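Home Diary Garden Recipes Links About

Saturday

Up at six with the magpies. Frost on the lower paddock and none up by the house. Put the kettle on and went out to check the tomatoes, which are finished, whatever I told Viera last week. Pulled the lot. The green ones went in a bucket by the back door and I'll do a pickle if I can find the jars.

Most of the day went on the choir again. We have the autumn concert at the end of March and the program still isn't settled. Vratislav Beneš rang at half past eight, before I'd had toast, to say he's not happy with the order. He wants the two Moravian songs at the start, and I had them after interval so the altos get a sit down first. We went back and forth on it. In the end I said I'd try it his way at rehearsal and see how it felt. He also wants to drop the Sýkora setting, and I said no. It's the only piece in the whole program the tenors know properly.

Drove to Hatamley for the music. The print shop had done the wrong side on page 4 again, upside down this time, so the sheets have to be turned over and around in the middle of a phrase. They offered to redo them by Tuesday. I took them as they were and asked for the redone ones as well. The bill was the same as last time. Fuel was up.

Had a pie at the bakery and read the noticeboard. Someone is selling a piano accordion. Someone else has lost a grey cat with a collar. The hall at Prollen is having its floor done so the dance group is looking for somewhere else on Thursdays, and I suppose they'll be asking us to swap nights. I won't offer.

Home by one. Sorted the sheets into folders on the kitchen table, one for each singer, with spares for the people who leave theirs in the car. The old folders are falling apart at the spine. I taped the worst of them. The library number on Dad's old hymn book came off while I was at it, 1243 in his handwriting, and I've stuck it back inside the cover with a bit of glue.

Viera Vondráček came over at two to go through the alto line in the second Moravian song. She has it almost by heart. There's a place near the end where the altos hold a low A for what feels like a week and everyone goes flat, and we worked out that if they breathe before the last word and not after it they can get through. She sang it four times in a row in the front room and only the last one sagged. I played the part on the piano and the D above middle C is sticking again. It does that when the nights get cold. I'll ring the tuner on Monday, though he's always booked out until after Easter.

She'd brought a honey cake from her mother's recipe. It was drier than last time and she said so before I'd had a bite. I thought it was good. We had two slices each with tea and talked about her spare room, as she's been trying to make up her mind about furniture for it ever since her nephew moved out. The colour is the sticking point. She likes a reddish brown and her sister says it will make the room dark. I said a pale wall would fix that. 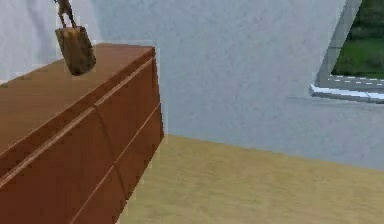
Reddish-brown dresser, pale blue-gray wall. More or less what Viera has in mind.

She went at four to beat the school play traffic. I washed up and brought the wood in. The pile is lower than it should be for this time of year, and the stuff stacked against the shed is still green at the ends. I'll have to order a load from Jastetti's before he puts his price up for winter. Last year I left it until May and paid for it.

Rang Mum at five. She is well, her knee is not. The physio has her doing the stairs 10 times a day and she says she's doing it, and I could hear the television going the whole time. She asked what we were singing and I read her the list. She remembered the words to the first Moravian song, all of it, and sang me a verse down the phone. Her version has an extra line I've never seen in print. I wrote it on the back of an envelope and I'll show Vratislav, although it'll only give him something else to move around.

Soup for tea, the last of the pumpkin. Listened to the end of the cricket on the radio with the ironing. Two shirts and the black skirt for the concert, which needs the hem let down. Couldn't find the good scissors.

Wind has got up since dark and the side gate is banging. Went out with the torch and tied it.

Filed under: Diary, Choir, Around the house

Contact | Copyright, all entries and recipes | Back to top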